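Reading time: 3 min

# Flonusetti: wrist-view cloth handling set

Flonusetti is a set of short episodes in which a robot arm picks up, moves and lays down pieces of cloth on a table. We used it to test one question: does a grasp policy trained only on wrist views do better when it first predicts where the cloth edge is?

Maintained by Prapai Kaewsai and Stuart Haworth, Estville. Labels by Ruth Nuttall.

## Contents

The set holds 3,319 episodes. Of these, 1,000 are held out for testing and should not be used for tuning. Each episode has wrist video, joint positions, gripper opening and an edge label on every tenth image. Edge labels are polylines drawn along the outer border of the cloth. Where a corner is folded back, as on the teal cloth below, the label follows the fold and the flag `doubled` is set.

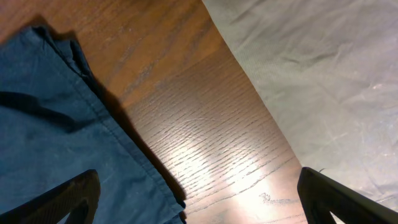
## Method

The model has two parts. The first predicts an edge map from a single wrist view. The second takes that map with the raw image and outputs a grasp point and closing angle. The baseline, called Vokus in the code, is the second part alone. Both were trained for the same number of steps on the same split. We ran 3 seeds of each and report the median.
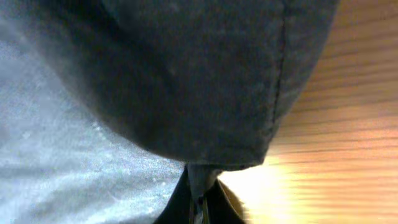 A grasp counts as a success if the cloth stays in the fingers until the release command. With edge prediction, 931 of the 1,000 test episodes were scored as successes. Most of the remaining errors are false edges. A stitched seam like the thin dark line running down the charcoal fabric can be sharper than the real border, and the first part of the model sometimes picks it. Seams are now labeled as their own class.

## Known problems

- Glare on the tabletop hides the wood grain and can break the edge map.
- Gray cloth on gray cloth is underrepresented.
- Gripper opening was logged late in the January episodes. Use `crabtree_fix.py` before training on them.

## Contact

Send label corrections to Ruth Nuttall. Eduardo Ignacio handles access requests.

We use cookies to remember your settings. Accept | Manage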